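The table cost more than my first car, which I will admit here and nowhere else. My first car was an Ineck hatchback with one working window, so the bar was low, but still. $1,602 for the top, and then the man at Dunstan rang it up with delivery and it was $1,685, and I stood there nodding like a person who spends that on planks.

I had gone in for a lamp.

What got me was the grain. I had lived with a glass table for years and had forgotten that a table could have anything going on in it. I now drink my coffee looking at the big arched loop near the middle, and I have opinions about it. My brother says it looks like a contour map of somewhere wet. I say it looks like Pollau from the hill road, and he says he has never been to Pollau, and that is breakfast.

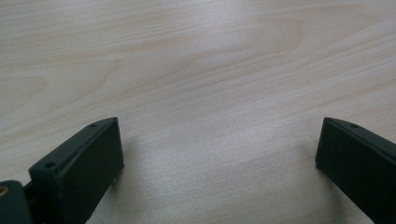
The loop. Pale wood, fine lines, very smooth.

The trouble with a pale table is that I have become a man who says "coaster" out loud. Rangi Kingi came to dinner in April and put a wet glass down, and I heard myself breathe in. He heard it too. He has brought his own mat ever since, a souvenir one with a trout on it.

Crumbs are the other thing. On the glass they vanished, or I never looked. On this they sit in the light waiting to be noticed, and I wipe, and there are more.

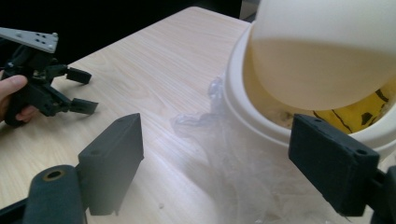
Posted by Brodie Partington | 2 November 2018

I did buy the lamp in the end. It was $52 and it lives in the hall, where it doesn't show up anything.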